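검색어를 입력하십시오 검색 상세 검색

Valari 인용문 모음 프로그램 사용 설명서
제4장 인용문 등록과 출처 설정

이 장에서는 Valari에 인용문을 넣는 방법과 출처를 기록하는 방법을 설명합니다. 프로그램 설치와 계정 만들기는 제2장에 있습니다. 설치를 아직 끝내지 않은 분은 먼저 제2장을 읽어 주십시오.

이 장의 한국어판은 Ans Geerts가 썼고, 화면 용어는 Solveig Rønning이 정리한 용어표를 따릅니다. 화면에 나오는 단어와 설명서의 단어가 다른 경우에는 화면의 단어가 맞습니다.

4.1 시작하기 전에

인용문은 한 건씩 입력할 수 있고, 텍스트 파일로 한 번에 가져올 수도 있습니다. 파일로 가져올 때에는 다음 조건이 필요합니다.

- 파일의 문자 인코딩은 UTF-8입니다.
- 한 줄에 인용문 한 건만 있습니다.
- 본문, 말한 사람, 출처, 연도의 순서로 쓰고, 항목 사이에는 탭 문자를 넣습니다.
- 한 파일에 들어가는 인용문은 252건까지입니다.

주의: 본문 안에 탭 문자가 있으면 그 뒤의 글자가 "말한 사람" 칸으로 들어갑니다. 오래된 연설문을 웹 페이지에서 복사한 경우에 이런 일이 자주 생깁니다. 가져오기 전에 편집기에서 탭 문자를 검색해 주십시오.

4.2 인용문을 한 건 입력하기

1. 왼쪽 메뉴에서 "새 인용문"을 누릅니다.
2. "본문" 칸에 인용문을 입력합니다. 따옴표는 입력하지 마십시오. 프로그램이 출력할 때 자동으로 붙입니다.
3. "말한 사람" 칸에 이름을 입력합니다. 두 글자를 입력하면 이미 등록된 이름의 목록이 나옵니다. 같은 사람이 목록에 있으면 반드시 목록에서 고르십시오.
4. "출처" 칸에 책 제목, 연설 제목 또는 신문 이름을 입력합니다. 쪽수를 아는 경우에는 쉼표 뒤에 씁니다.
5. "주제" 칸에서 주제를 고릅니다. 기본 주제는 24개입니다. 한 인용문에 주제를 4개까지 붙일 수 있습니다.
6. "저장"을 누릅니다.

참고: 본문이 222자보다 길면 "오늘의 문장" 화면에서 뒷부분이 보이지 않습니다. 저장은 문제없이 됩니다. 짧은 형태도 필요하면 "줄인 본문" 칸을 사용하십시오. 줄인 자리에는 대괄호와 말줄임표를 넣습니다.

4.3 파일에서 가져오기

1. "도구" 메뉴를 열고 "파일에서 가져오기"를 누릅니다.
2. 파일을 고르고 "미리 보기"를 누릅니다.
3. 미리 보기 표에서 처음 몇 줄을 읽고, 칸이 맞는지 확인합니다.
4. 칸이 맞지 않으면 "취소"를 누르고 파일을 고친 다음에 1번부터 다시 합니다.
5. 칸이 맞으면 "가져오기"를 누릅니다.
6. 작업이 끝나면 결과 창이 나옵니다. 빨간색으로 표시된 줄은 등록되지 않은 줄입니다. "목록 저장"을 누르면 이 줄만 새 파일에 저장됩니다.

주의: 가져오는 동안에 프로그램 창을 닫지 마십시오. 창을 닫으면 그때까지 읽은 줄은 등록되고 나머지는 등록되지 않습니다. 이 경우에 같은 파일을 다시 가져오면 중복이 생깁니다.

중복이 이미 생긴 모음은 "도구" 메뉴의 "중복 찾기"로 정리할 수 있습니다. 이 기능은 띄어쓰기와 문장 부호를 무시하고 본문을 비교합니다. 그러나 번역이 다른 두 문장은 같은 문장으로 보지 않습니다. 정치 연설은 번역이 여러 가지인 경우가 많으니 눈으로도 한 번 확인하시는 것이 좋습니다.

4.4 출처 등급 정하기

모든 인용문에는 출처 등급이 있습니다. 새로 입력한 인용문의 등급은 "미확인"입니다.

- 확인: 원문을 직접 보았고 쪽수 또는 날짜를 기록했습니다.
- 간접: 다른 책이나 기사가 인용한 것을 보았습니다.
- 미확인: 출처를 모르거나 아직 찾지 않았습니다.
- 의심: 그 사람의 말이 아니라는 자료가 있습니다.

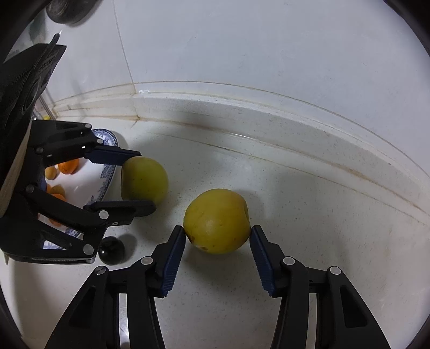

등급을 바꾸려면 다음 순서로 하십시오.

1. 목록에서 인용문을 두 번 누릅니다.
2. "출처" 탭으로 갑니다.
3. "등급" 옆의 화살표를 누르고 새 등급을 고릅니다.
4. "근거" 칸에 이유를 짧게 씁니다. "확인"과 "의심"은 이 칸이 비어 있으면 저장되지 않습니다.

참고: 유명한 사람의 이름이 붙은 격언은 나중에 다른 사람이 쓴 것으로 알려지는 경우가 있습니다. 이때 인용문을 삭제하지 말고 등급을 "의심"으로 바꾸는 것을 권합니다. 삭제하면 다른 사용자가 같은 문장을 다시 등록할 수 있습니다.

4.5 Justico 목록과 연결하기

Justico는 연설문과 의회 기록의 서지 목록입니다. 연결하면 "출처" 칸에서 제목을 바로 찾을 수 있습니다.

1. "설정"에서 "외부 목록"을 엽니다.
2. "Justico"를 고르고 받은 열쇠 번호를 붙여 넣습니다.
3. "연결 시험"을 누릅니다. 초록색 표시가 나오면 "저장"을 누릅니다.

주의: 열쇠 번호의 앞이나 뒤에 빈칸이 들어가면 연결이 되지 않습니다. 6월 이전에 받은 열쇠 번호는 더 이상 쓸 수 없으므로 새 번호를 신청해 주십시오. 신청은 Hendrik Verstraete가 받습니다.

연결을 끊어도 이미 입력한 출처는 그대로 남습니다. 다만 제목 옆의 링크는 열리지 않습니다.

다음 장: 제5장 모음집 인쇄와 내보내기

문의: Groncombe 사용자 지원, 담당 Slavica Kos | 마지막 수정 2025-09-03 | © Groncombe | 맨 위로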